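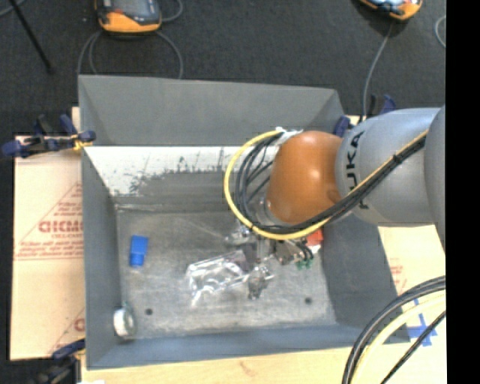 Liltex has agreed the budget for a second picking cell at its Traltbridge warehouse, and the order will be placed in March. The price from the supplier Saraç is 2,140 euros per month for the arm, with service included. The bin is a separate cost. Worn grey metal with scuffs on the floor, like in the present cell with the KUKA arm, is accepted by the planners, so a used bin will be bought for 112 euros. Spare cables and gripper fingers are planned at 1,442 euros for the first year. The software from Wutik is still under discussion.

Home | News | Warehouse | Events | Contact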